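I met her at a coffee place off the highway in Ferinau, at a table she picked because it faced the door. She didn't want her name used, and after two hours of talking I understood why. Her sister still doesn't know.

It started in September with a text from her bank — or what looked like her bank. Somebody had tried to spend $191 at a store called Flakex, it said, and did she want to block it? She typed NO, then YES, then panicked and called the number at the bottom.

"He was so nice," she told me. "I kept apologizing to him for taking up his time!"

The man said he worked for Kendus, a company that supposedly handled fraud cases for small banks. He had her full name and her old address on Trajkovski Road. He told her somebody inside her branch was in on it, so she couldn't talk to the tellers, and she had to move her money somewhere safe until he called back.

The safe place was gift cards. I asked if that part had bothered her (I'd like to think it would bother me, but I've fallen for a fake parking ticket, so who knows).

"It did and it didn't," she said. "He had an answer for everything. He said the cards were like little lockboxes. I remember thinking, okay, that sort of makes sense."

She bought $300 worth at the first store and read him the numbers from her car. Then he wanted $1,000 more. She was on the phone with him for most of the afternoon, and he stayed on the line while she shopped, telling her to keep the phone in her coat pocket with the speaker off.

It was a cashier who stopped it. The girl asked who the cards were for, and she said her nephew, and the girl asked how old he was. "I said 11. Eleven! With a thousand dollars in gift cards. She just looked at me and slid them back behind the register."
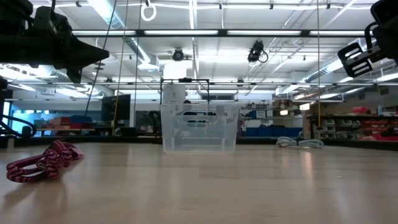 A clear bin and a coil of pink-and-black cord on a tabletop.

She hung up in the parking lot. He called back again and again that evening, and he wasn't nice anymore.

The $300 is gone. Her bank was polite about it, she said, but she had bought the cards herself and they wouldn't refund her. She filed a police report and got a case number, which she keeps folded up in her wallet.

I asked what she does now when the phone rings.

"I let it ring," she said. "If it's my sister she'll text me, and then I call her back."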